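Skemis Lab student projects » Bimanual manipulation » Final report

Does background variety help a two-arm tidying policy?

Project report, robotics practicum, Lanport campus

Summary

We trained a policy for a two-arm workcell on short tabletop tasks and tested whether changing the wall covering between sessions makes the policy more reliable when the walls change again. With the same number of training episodes, the policy trained on several backgrounds did better on a background it had never seen. It did slightly worse on the one background both policies shared. The gap was large for tasks that depend on the wrist cameras and small for the others.

1. Question

Last year's group left us a policy that worked well on the day it was shown and poorly after the cell was moved to the other side of the lab. Their report blamed lighting. We thought the walls were just as likely, as they fill much of what the wrist cameras see when an arm reaches forward. We kept the overhead lights the same in every session and changed only the wallpaper.

2. Data

We recorded 2,000 episodes by teleoperation. Each one is a single task: put a tool in a tray, take it out, move the tray, or hang a small part in one of the wire baskets. Half the data set was recorded with one wallpaper and the other half was spread over 5 wallpapers, including the first one. Each policy was trained on one half only.

Operators took turns in blocks of 50 episodes. After a block we checked the recordings and threw out any with dropped frames. Those were recorded again the same week, so the totals stayed even. We did not throw out clumsy episodes. In the early blocks there are many regrasps, mostly by the left arm, and we left them in for both halves.

3. Training

Both policies use the Bhatia baseline from the course repository with no changes to the network. Input is one fixed camera and the two wrist cameras, plus joint positions. We used the Rivo scheduler on the shared machine, which meant runs were sometimes paused overnight. We compared a paused run with an unpaused one and saw no difference in the loss curves.

4. Test

The test set was about 400 trials, split evenly between the two policies. The test wallpaper was not in either half of the training data. An episode was a success if the object ended in the right place without help from the operator.

The tray tasks use the yellow tray on the marble-patterned surface, with wavy white lines on the black walls.
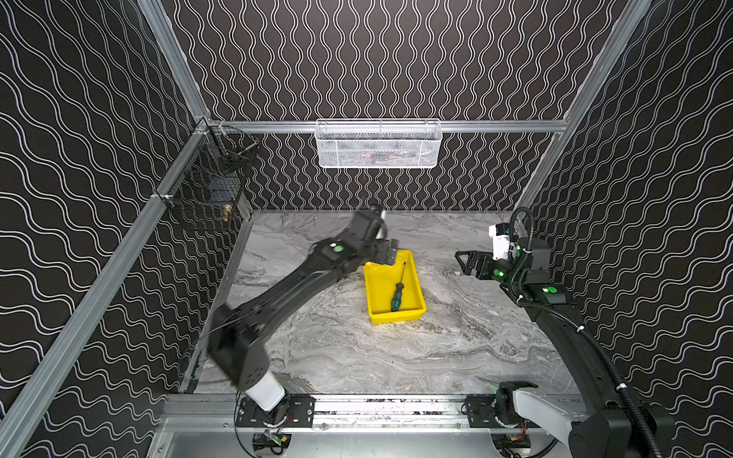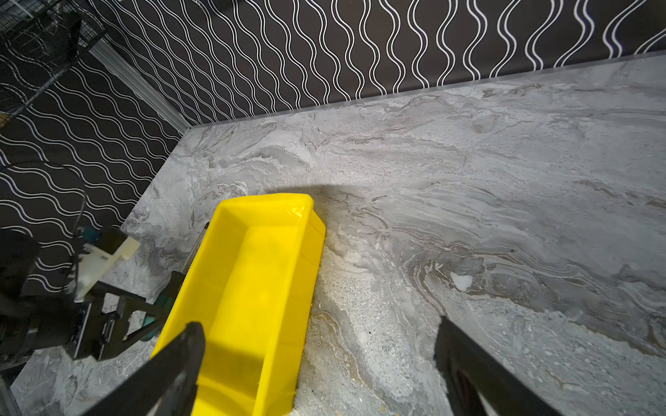 The most common failure for the single-background policy was stopping short. The arm moved toward the object, slowed down and then waited until the trial timed out. The mixed policy rarely did this. Its failures were mostly bad grasps – one finger landing on the rim, or the fingers closing before they were low enough.

Hanging parts in the baskets was hard for both policies and we would not draw anything from those numbers.

5. Limits

We tested one new wallpaper. A plain one might give a different result, and we ran out of time to try it on Monday when the cell was booked by the next group. We also did not test each camera alone, so the claim about the wrist cameras rests on comparing tasks. The logs and the trial sheet are in the project folder, with the failed trials marked by type.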